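Week 7 Handout: Two-Handed Tasks with the Hand-Held Grippers
Intro to Robot Learning, Lustdale evening section. Instructor: Morag Shearer. Lab lead: Sadia Chaudhry

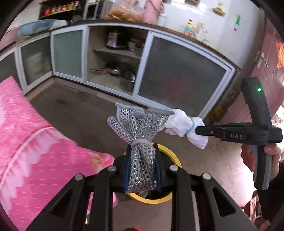

Last week everybody got through the one-handed pick and place set, and the results were great! Now we add the second gripper, and things get a lot more interesting. With one hand you only have to worry about where the object is. With two, each hand has to know what the other one is doing, and with soft things like cloth and netting the shape changes every time you pull.

Why soft objects?
A mug keeps its shape wherever you grab it. A rag doesn't. There is no single "correct" grasp point, so your policy has to learn a whole family of good ones. I love this problem, and I think you will too once you see how differently two people tie up the same dishcloth.

Key terms
Holding hand: the gripper that keeps the object steady.
Working hand: the gripper that moves, pulls or passes.
Handoff: both grippers are closed on the object for a moment before one lets go.
Slip: the object shifts inside closed fingers. Mark it in your log even if you recover!

Recording your demos
1. Start with both grippers open and in view of each other.
2. Close the holding hand first. Wait a beat.
3. Bring the working hand in from the side. Coming in from above tends to hide the fingers, and then the tracking gets jumpy.
4. Move at the speed you'd use to hand a friend a full cup. Fast demos look impressive but they train badly.
5. Open both grippers fully before you stop recording.

Kitchens, bedrooms and hallways are all welcome. We want clutter, odd lighting and real floors. Last term's set was 443 demos, nearly all on the same lab bench, and the Zorberg arm fell apart the minute we moved the table. This term we're at 473 already, from all over the place, and I can't wait to see what that does for us.

Reading
Chapter 2 of the course notes (bimanual coordination). Skim the section on contact, we'll do the math together on Tuesday.

To turn in
One log sheet per pair, plus your files in the Soomro folder. On the sheet, write down the object, the room, which hand was holding, and any slips. Then add a paragraph on the hardest moment in your session and what you would try next. Drawings are fine, messy ones included!

Spare finger pads are in the top drawer by Sadia's desk. Please sign them out.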